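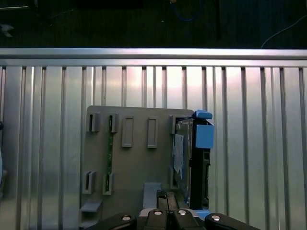 Nandi Baloyi argued at our first design review that a student team should learn to move one drive well before trying to take a whole computer apart. We took that advice, and we're so glad we did! The Rumasano project grew out of an August workshop at the Drundudville robotics club, and drive handling soon became its favorite problem.

### 4.2 Working Inside the Case

A hard drive in its caddy leaves the gripper very little room. Students guided the arm by hand through 153 practice runs and then recorded 934 more for training. Each run was limited to 30 seconds, which kept everyone focused (and kept the line for the arm moving). The wrist view mattered most close to the cage, where the fingers have to stay lined up with the drive.
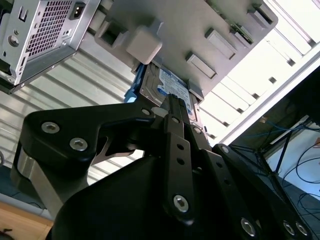 Would the same policy cope with a caddy it had never met, one early reader of the draft wondered. It's a great question, and we can answer only part of it. Our training set, which we call Kaplan, covers a single caddy shape. What we could vary was the tilt of the case, and the students went at this with real energy, choosing new angles between sessions and arguing happily over which ones were fair.

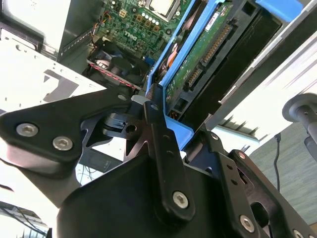 **Figure 3.** Wrist view of the gripper at a blue drive caddy inside the open Dell chassis.

Labels were added in Desilis, our small annotation tool. Two students marked the moment of contact in every run, and a third settled any disagreements. Section 4.3 compares the policies trained with and without these labels.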